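Keeping the books at a small repair shop

The owner of Tolton, a two-room repair shop for sewing machines, has done her own bookkeeping for 4 years. Before that she paid a firm called Dolent to do it. We talked at her counter on 20th September, between customers.

"I was paying them 320 dollars a month and I still had to find all the receipts," she said. "The finding was most of the work."

She now spends Friday mornings on it. Receipts go in an accordion file by month, and she enters them in a spreadsheet that came from her sister. She tried a program called Pristeck for one winter and gave it up in February.

"It wanted me to put every spool of thread in a category. I have three categories. Parts, rent, and everything else."

Her accountant would like more than three. They settled on seven, and she keeps a list of them taped inside a cupboard door.

The hardest part is customers who leave a machine and don't come back. A finished repair she hasn't been paid for sits on the shelf and on the books. Last year it came to 526 dollars in parts alone. She now asks for a deposit when the machine is dropped off.

"People don't mind. One man minded."

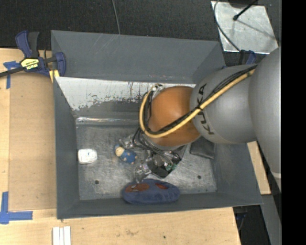
I asked if she would go back to paying someone. She said she might if the shop got bigger, but she doesn't plan on that. The rent went up in the spring and she is looking at a smaller place on Nagano Street, where she would save about 600 dollars a month. The new place has no parking.

"They carry those machines in from the car, and some of them are heavy," she said. "So I haven't signed anything."

A customer came in then with a broken foot pedal, and she went to look for a box of fuses.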